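# Choosing finger pads for handheld grippers: soft hats, a wire stand, and glare on the table

Posted in Grippers and End Tools by **marlow_bench**, Nov 25, 2018

Hello everyone, and thank you in advance for reading all of this, because I do tend to go on. I have been lurking on this board since March and have learned a great deal from the long threads about parallel jaws, so I am hoping some of you will have opinions about fabric.

We are comparing two sets of fingers on a pair of handheld grippers, one in each hand, with the idea that whichever set wins will be fitted to our arms later on. Set one is the ridged finger, which we call the Hukgate because that was the name on the drawing. Set two is a plain smooth pad from Skineo. The task is hats. You take a soft hat off a wire stand, put it down on the table, pick it up again and put it back. It sounds like nothing at all until you try it forty ways and the thing slides off sideways every time!
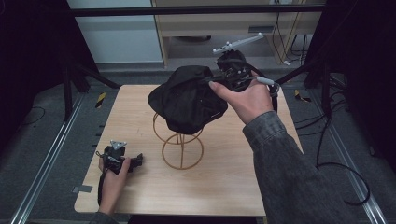
My trouble is mostly with the first pinch. If I go in high, near the crown, I get a nice fold and the hat comes away cleanly, but then it swings, and by the time I get to the table I have no idea which way the brim is facing. If I go in low on the brim, I keep better control of the direction, but the stand wants to come along for the ride. I have logged 162 tries with the ridged fingers and 157 with the smooth ones, and I can't honestly tell you that one is better. The ridged set holds more firmly. The smooth set lets go more nicely, which matters a lot when you are trying to set a brim down flat.

So, two things I would love help with. First, do any of you use different fingers on the left and right hands for cloth, or is that asking for confusion later? Second, how much should I care about the tabletop? It is a pale wood top with a bit of a shine, and the finger cameras pick up a big washed-out patch on it. I had been ignoring that, and a colleague thinks I shouldn't.
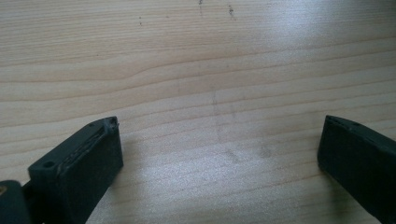 Opening width is the other thing I keep going back and forth on. At the moment I open all the way before each approach and then squeeze slowly, and I wonder if that is making me clumsy. A wide opening gathers up more cloth than I meant to take, and then I'm holding a big wad of it and the fingers don't quite meet. My instinct is to start half closed, but old habits die hard. Any thoughts are welcome, even the blunt ones.

---

**Obed Abugri**

Welcome out of the shadows! I enjoyed reading this, and I have spent more of my life on cloth than I would like to admit, so let me take your points in whatever order they come to me.

On mixed fingers, yes, I do it and I like it. We ran ridged on the right and smooth on the left for most of a year. The right hand did the taking and the left hand did the steadying, and people learned it in an afternoon. What I would warn you about is swapping sides halfway through. If the right hand is ridged, leave it ridged until you have finished the whole set, and write it on a piece of tape on the handle so the next person doesn't have to guess.

On the wire stand coming along for the ride, try using your left gripper on the upright before you go for the hat. Close it gently on the rod, down low, and only then reach up with the right. You will feel silly for the first few and then you will wonder how you managed before. The alternative is a weight on the base ring, but that changes the task and you would have to redo your earlier tries to compare them fairly.

On the opening, your instinct is good. For a soft brim I start at a third open. Cloth doesn't need much room, and a narrow start makes you aim properly. For the crown I go a little wider, so the fold has somewhere to go.

As for the glare, I would listen to your colleague. A shiny patch on pale wood will shift as your hand moves, and whoever looks at the finger camera later will have a hard time telling where the table stops and a light-colored hat starts. With a black hat you may well get away with it. I would turn the nearest light toward a wall before I bought anything, and if that isn't enough, a plain matte cloth or a sheet of gray card will do. Give the top a wipe between sessions too. Small marks look enormous from down there.

One last thing and then I will let you go. Please don't pick a winner on totals alone. Split your tries into crown pinches and brim pinches and look at them separately. I suspect you'll find the ridged set doing well in one and the smooth set in the other, all blended together into a tie.

---

**tern_and_tackle**

smooth pads, always. ridges snag knit hats and then you're picking fluff out of them all day

---

**coden_user_1222**

I can only speak to the controller side. We had a Suominen gripper on a Coden controller, and the default closing speed was far too quick for fabric. Slowing the last bit of travel helped us more than any change of fingers did. I realize you are squeezing by hand for now, but if these fingers are going on an arm later, keep a note of how slowly you close. You will want that when you set it up.

I haven't tried mixed fingers, so I'll leave that to Obed.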